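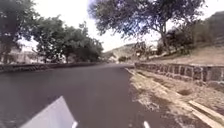

The road past the stone wall.

Parental leave for members of the Vetach town council: questions and answers
Updated June 13, 2018

Can a council member take leave after a birth or adoption?
Yes. From July, every elected member may take up to 4 months of leave. Before the new rule, a member who missed 3 meetings in a row could lose the seat, also with a newborn at home.

Is the leave paid?
The member keeps the monthly allowance of 2100. Travel costs are not paid during the leave, with the exception of meetings which the member chooses to attend.

Who votes in place of the absent member?
No one. A vote belongs to the elected person and cannot be given to a colleague. The member may come for a single vote and then continue the leave. The days are not lost.

Can I bring my baby into the meeting room?
Yes, and you may also feed the baby there. If you prefer a quiet place, the small office beside the meeting room is open to you on meeting evenings. Please ask at the front desk for the key.

Does the rule apply to fathers?
It applies to both parents in the same way. If both are council members, each has their own leave, and they can take it together or one after the other.

How did the rule come about?
Deputy mayor Géza Nyitrai made the proposal after a petition with 1393 signatures from residents of Vetach and Lollow. The council discussed it at two meetings and changed one point, the length of the leave.

I am an employee of the town, not an elected member. Is this for me?
Your leave is in your work contract and stays the same. Please contact the personnel office.

How do I apply?
Write a short letter to the town clerk with the first and last day of your leave. If the dates must change later, a new letter is enough.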